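When Kovlow brought robots to our floor in May, the letter to the staff had eight pages, and the word "colleague" stood on almost every one of them. I do not like this word for a machine. A colleague can be tired and can ask for a change of shift.

I work at Kovlow as a room attendant, and I am not against automation. Bending and lifting all day is bad for the back, and I will not miss it. But the letter spoke only of the hours we would save. It did not say who would own these hours. In my team three people now have shorter contracts, and the others spend part of the shift watching a gripper and writing down its mistakes. Is this easier work? For the body, yes. It also asks for a patience which was never in our job description, and it is paid the same.

The people who plan such things should stand one whole shift in a room like ours.

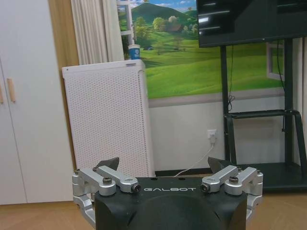 A wardrobe, a curtain, a cable going down to the floor — an attendant deals with them without thinking, and this knowledge was never written anywhere. Now we are asked to explain it, step by step, so that the machine can be corrected. I believe this is teaching, and teaching should have a name and a wage. Kovlow could begin by putting it in the next contract.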